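Last updated: February

Bench notebook, packing room side
Sunday, a quiet building, second pot of coffee

I said I would write this up while the week is still fresh, and Sunday is the only day I get the big table to myself, so here goes. Most of it is for me, but Seidu Amegashie has asked to read it too, and anybody on the gift side who wants to is welcome to scribble in the margins. I'd love that, in fact. The last notebook had more good sense in the margins than in my own paragraphs.

Where we are. The Brabec arm has been on the gift line long enough now that people have stopped slowing down when they walk past it. It does the boxed goods, meaning the soaps, the candles and the flat tins, and it does them well. What it does not do yet is anything with a lid that moves or a side that gives, and that is most of what makes our hampers look like our hampers. So the hampers are still packed by hand, and the plan from Prarkdale (I have the printout pinned over the sink) is to teach the arm the soft and awkward things by having our own packers do them with the hand-held gripper, over and over, and letting the Stavura software learn from the recordings.

I was a bit doubtful about that, and I want it on paper that I was. I have been packing or running packers for most of my working life, and my first thought was that we were asking people to hand over the one part of the job the machine hadn't taken. I still think that's a fair worry and I'll come back to it. But I've now spent a good many hours with the thing in my own hands, and I've learned a fair amount about what we do all day without noticing.

The gripper itself

It weighs more than it looks. Seidu holds it low against his hip between moves and only brings it up when he is ready to go, and his elbow is fine. I held mine out in front of me like a tray of drinks and my elbow was not fine at all by lunch. I've written HOLD IT LOW on a card and taped it to the charger, and I would like everyone to believe the card the first time.

The other thing is that you lose your fingertips. With your own hand you know a basket is slipping long before it slips. With the gripper you are watching for it, and watching is slower. Everybody speeds up after the first hour or so, but everybody also goes quiet, and ours was never a quiet room. That's worth noting for later, when we talk about what changes.

Recordings so far: 319 kept. The target from Prarkdale is 1,000 before they will train anything on baskets, and they have been very clear that a hurried recording is worse than none. I have told the line that there is no daily number. There was going to be one. I asked for it to be taken off the sheet, and after a rather long phone call it was.

What counts as a kept recording, as we have been doing it:

1. Start with the gripper open and still. Count two in your head before you move.

2. Come to the basket from the side with the rim in view. Going straight down squashes the weave and the fingers tend to catch on the braid.

3. Close slowly on the wall of the basket, one finger to each side of it, and stop when it's held. People used to the tape guns want to squeeze. Please don't squeeze, wicker remembers.

4. Lift a little, pause, and look past the basket at where you mean to go. Jars and other small things on the table stay where they are, standing or lying down. We are not tidying the table between recordings, since Prarkdale wants the ordinary mess in there, and I can't say we have had to go out of our way to supply it. 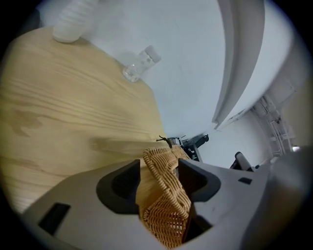 5. Set the basket down flat and open the fingers before you draw back. If you draw back first, the basket comes along for the ride and you have to scrap it.

6. Say "keep" or "scrap" out loud. The person on the laptop marks it. There's no shame in a scrap, and I had a run of them on my first afternoon that I won't be putting a number to.

On the dried bits. We get stems and twigs and so on from the decorating side and they end up wherever they like, including on the rims of things. I asked whether a recording with a bit of twig in view should be scrapped and the answer was no, leave it, as long as it isn't between the finger pads. Pads get wiped at each break. I've put a cloth on the hook for this and I'd be grateful if it stayed a pads cloth.

What has changed for people, as far as I can tell

I'll try to be fair here, and where I am only guessing I will say so.

The boxed goods used to be the job you were put on when you were new, or when your back was bad, or when you'd had a poor night with the baby and needed something you could do half asleep. The arm has those now. Nobody misses lifting the tins, I've had no complaints at all on that score, and the wrist braces that used to live on the windowsill have gone home. But the easy job was also a kind of rest, and it has gone with them. The people who rotated through it are now on hampers the whole shift, and hampers take attention. I noticed it first in myself – I was shorter with folks at the end of the day than I like to be.

So from this week we're trying 2 rotations in place of the one. You do hampers, then you do a spell on the gripper or the laptop, then back to hampers. The laptop spell is sitting down. It is a real job and it has to be done properly, but it's sitting down, and I think it gives people back something of what the tins gave them. Time will tell. I'll ask everyone separately, since they are too polite to say it in a group.

New starters are the harder question. If the arm has the beginner's job, where does a beginner begin? Seidu's answer is that they should begin on the laptop, beside someone with the gripper, because you see every move slowly and you hear the packer decide whether it was any good. He said he learned more about how I pack from marking my recordings than from standing next to me for years, and I have chosen to take that as a compliment. I do like the idea. My own hesitation is that you can watch ribbon being tied for a month and still not be able to tie it, so I'd want a new person's hands on real baskets from the first morning as well.

Then there's the worry I began with. When the arm can do a basket, do we still need 16 packers? I put that question to the office in so many words, because I was tired of hearing it in the break room and having nothing to say back. The answer I was given is that no hours will be cut this season and that the Skoviteck order coming in will need every pair of hands we have. I believe the first part. On what happens after the season I was told there's no decision yet, and I've passed it on in exactly those words, because I'd sooner people had an unsatisfying answer than a nice one I made up.

I also asked that the people who do the recordings get their names on the training sheet, and be paid the higher rate while they're doing it. The rate has been agreed. The names are "being looked at." I'll keep asking. It's their way of holding a basket that ends up in that arm, and a line of type on a sheet doesn't cost anybody much.

Small things, before I forget them again

The charger by the door is loose. If the light isn't on, push the plug in until it clicks, then check again after you've sat down.

Voices are not kept with the recordings. A couple of people had been whispering all week in case they were. Talk as much as you like! I have missed it.

Left-handers: the gripper works perfectly well in the left hand. Swap the strap over and note an L beside your initials. Prarkdale says the software doesn't mind either way, but they'd like it written down.

The lighter baskets behave differently from the heavy ones and I think we ought to keep a separate column. They tip when you let go, more so if the handle is folded over to one side. Somebody had already started a column in pencil, and if that was you, thank you, please carry on in pen.

We are low on the narrow ribbon, nothing to do with any of this.

To do next

Ask Prarkdale if the arm will come at the basket from the side like we do or from the top. If it's from the top, then a good many of our careful side grips may be no use to it, and I would like to know that before we do any more.

Try lidded jars with the gripper, just a few, none kept, only to see how it feels. Seidu reckons they'll roll. I reckon he's right, but I'd like to have a go.

Move the laptop so the person marking can see the packer's face as well as the screen. At the moment they sit back to back and it is a lonely way to work together.

Talk to the evening shift. They've only heard about the rotations from us secondhand, and half of what they have heard is wrong.

Coffee's gone cold and the heating has just clicked off, so I'll leave it there and do the ribbon order from home.

Questions or corrections: leave a note in the packing room tray | © Packing room notebook, for staff use | Back to top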